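Paper carrier bag

A paper carrier bag is a bag made of paper, usually with a flat bottom and a pair of handles, given out by shops, cafes and bakeries to people who have bought slightly more than they can hold. It is also called a handle bag, a takeout bag or, in the trade, a carrier. Its working life is commonly reckoned at one trip, although a large share of the world's supply is believed to be folded up in the gap beside somebody's refrigerator.

Construction

Most carriers are formed from a single sheet, glued into a tube along one side and folded under at one end. The creases running down the narrow sides are called gussets. They let the bag lie flat in a stack and spring open when needed, or when not needed, as anyone who has tried to store a dozen of them will know.

Handles come in two main kinds. The flat handle is a folded strip of paper glued to the inside of the mouth. The twisted handle is a cord of tightly wound paper, held in place by a glued patch. Advocates of each consider the other a mistake. Soledad Iglesias, whose Carrying Things Home is the standard work and very nearly the only one, gives 134 pages to the flat handle and 2 to the twisted, the second of them mostly a footnote.

History in Wistbridge

The town of Wistbridge supported two carrier makers for much of the last century, Agarwal and Skevcombe, on opposite sides of the same street. Agarwal made a plain bag and sold it cheaply. Skevcombe made a nearly identical bag and called it the Hurora. The Hurora had a reinforced base card and a printed sunrise, and customers paid extra for the sunrise.

The rivalry peaked one August, when both firms entered the load test at the town fair. The Agarwal bag held 156 cans of soup, lowered in by crane in a bag built for the occasion. The Hurora held 169 before its handles came off, and the judges could not agree on whether a bag without handles was still a bag. The matter was never settled and is still raised at weddings.

Filling and use

The accepted method is to put heavy, flat items at the bottom, upright items in the corners and anything soft on top. Bread goes in last. Eggs are a question of temperament.

Drinks cause the most argument. A lidded cup will travel in a carrier if it is wedged in a cardboard tray, and will otherwise lie down at the first corner. Many cafes hand the cups over separately and leave the customer to work out how many hands that requires. 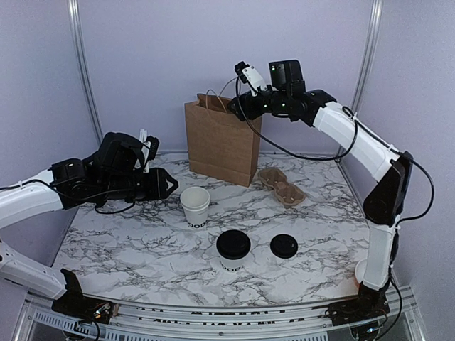 Damián Tovar, who ran a bakery counter in Wistbridge for most of his adult life, held that the mouth of the bag should be folded over once and never twice. Two folds, in his view, told the customer you had doubts about the contents. Iglesias disagrees with him at length.

Reuse and disposal

A dry, clean carrier can usually be recycled with other paper. Grease is the common obstacle, and a bag that has carried fried food is generally better suited to compost where local rules allow it. Secondary uses include covering schoolbooks, ripening avocados and holding other paper bags.

See also

Box
Tote bag
Twine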